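May 2022
Bin cell, rules review, second pass

Read the Plosberg checklist again this morning with coffee and a red pen. It's the one we inherited with the Mutov work, 4 pages, and people keep telling me it is "the standard." It is a checklist. Somebody typed it up for a different cell, with a different gripper, and it has been copied forward ever since. I have no quarrel with checklists, only with calling one a standard and then treating a full page of ticks as proof of something.

What follows is what I'd keep, what I'd drop, and what I can't decide on.

Speed. The checklist says "reduced speed when personnel are near." Near is not a distance. I asked for a number back in February and got a paragraph. Until there is one I'm running reduced speed for anything that involves a hand inside the taped line, and I'd like everyone else to do the same and write it in the log when they don't.

Pendant. Checklist says it must be "within reach of the operator." Fine, but whose reach, sitting or standing? And on what? My view is that it gets a hook at waist height, outside the swing of the arm, same place every time. If you have to look for the stop button, you don't have a stop button. I've said this before and the hook is still on the shopping list.

Cables. The section on dress packs is one line: "cables secured and free of snags." I'd like to know how anybody ticks that with a straight face. Secured at which joint pose? A loop that looks tidy at home position can be tight or dragging at the bottom of a pick. Proposed wording: jog slowly through the highest, lowest and most twisted pose of the day's program, and look at every loop at each one. It takes a few minutes. Yes, it should be repeated when the gripper is changed.

Fixturing. Pitkänen's note claims clamps are acceptable for "temporary" setups. Ours has been temporary for 1561 logged cycles. I don't object to clamps as such. I object to a word that lets us avoid measuring. If the bin shifts and the frame in the controller doesn't, every pick after that is wrong by the same amount and the log just says "grasp failure." I want a scribed reference on the table and a check against it at the start of each run. Also after any collision, including the ones people describe as a tap.

Object sets. This is where I'm most doubtful. The Nusberg sheet gives a pass mark for mixed bins and doesn't say how the bin should be loaded. Dumped? Placed? By whom? You can make a bin easy or hopeless with the same objects. Last batch was 199 attempts and I'm not prepared to quote a rate from it, as I don't know how the bin was filled for the first part of it. If the loading isn't written down, the number goes in the drawer.

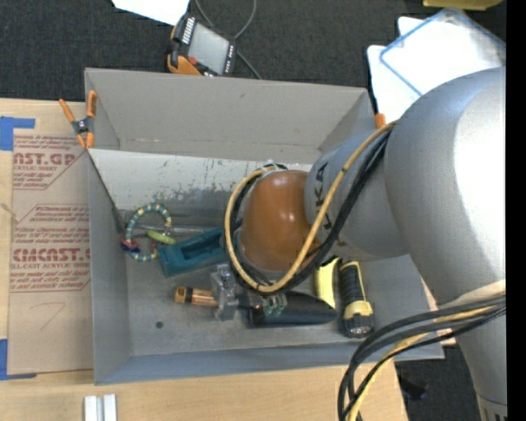 Entry by: cell notebook keeper
Role: robot applications engineer, bin picking

Mixed load with the KUKA. Beaded ring at the left of the bin, flashlight on the gripper's other side, the copper-colored cylinder under the teal block and right up against a finger. That last pair is what I mean about loading. A block resting over a cylinder is a separate problem from a cylinder by itself, and the Nusberg sheet scores them the same. I'd log overlaps as their own column. More typing, I know.

The yellow and black cables follow the wrist down and loop around the orange-brown cap. Under the checklist that's a tick or a cross depending on who's holding the pen. Under my wording you'd have to say which pose you looked at.

Clamp with the orange handles on the left wall near the back corner, another at the opposite rear corner. See fixturing above. Pendant is on the carpet behind the bin. See pendant above.

Housekeeping. The checklist wants the table "clear of unrelated items." We have acrylic sheet taped down next to the bin, still in its paper. Is that unrelated? I'd rather have a rule about what may sit inside the arm's reach, with the item named, than one that gets ticked out of habit.

To do:
- hook for pendant, waist height, go and buy it
- scribe bin reference, two edges
- add columns to log: load method, overlap, cable pose checked
- ask again for a distance in the speed rule -- a figure this time
- strike "temporary" from our copy of Pitkänen
- rerun the batch of 199 with loading recorded from the first attempt

Not convinced the columns will get filled in. Will look at the log in two weeks and see how many blanks there are.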